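Kendora Home Cooks Forum > Pans and Tools > Flipping flatbreads without tearing them

doughnought
Finally cracked the stuffed flatbreads! Potato and spring onion, thin dough, medium heat, and I leave them completely alone until the edges lift. Slotted spatula for the turn.

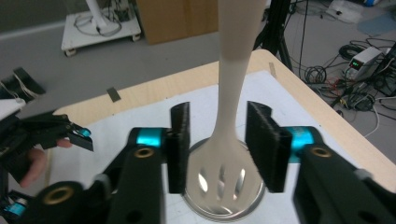
How long should the dough rest before rolling? Two hours under a damp cloth, and it rolls out like a dream.

pantry_moth
Two hours?! I rest mine while the filling cools and they're lovely. I'd spend the effort on drying the potato – wet filling is what splits them.

doughnought
Fair point on the potato, but do try the long rest once. I used to fight the dough all the way round the board and now it just goes where I push it. 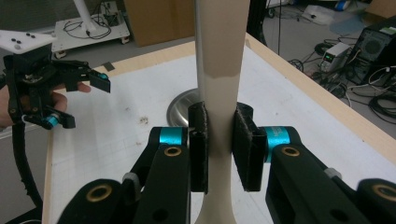 Then I stack them between sheets of baking paper and cook straight away, before the bottom one starts to stick. My Prultlow pan holds three small ones if I squeeze.

leekandlearn
Sorry, I'm with moth on the rest, but against you both on slots. A solid thin turner gets under the whole bread. Slots catch on soft dough.
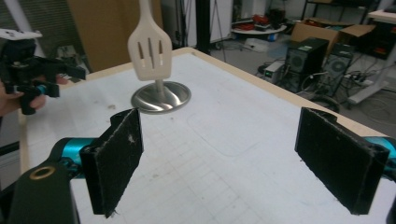
Sodirthorpe Supper Club – Breads Team

Hello all, we've pinned this thread for our members. Strong flour or plain? We're split down the middle and would love more opinions.

pantry_moth
Plain, every time. Strong flour springs back and makes you cross.

leekandlearn
Strong for me, with a spoonful of yoghurt. Gorgeous chew! 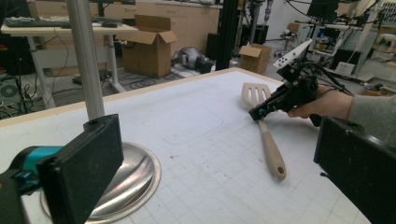 Sodirthorpe, 2025-11-22

Breads Team again. Flatbreads are on the menu for our next supper, so bring your favourite filling and your own rolling pin – any flour welcome.

doughnought
I'm in! Doing a cheese and leek batch with plain flour, and I'm still resting it for two hours.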